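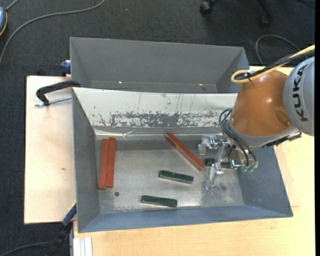

Combien de temps pour la boucle Mosorar à pied, dégustation comprise ? 4 heures, départ 9h devant le quai.

18 juin 2020 - repérage avec Thandeka. Montée plus raide que sur la carte, prévoir eau + chapeaux. Cave Delacroix ok pour les groupes, 40 € par tete, acompte à verser avant juillet. Cullell : pas de réponse, Busisiwe rappelle. Bus 261 au retour, dernier passage 18h10 - à vérifier, horaires d'été pas affichés. Refaire la fiche visiteurs, l'ancien numéro du port est encore dessu.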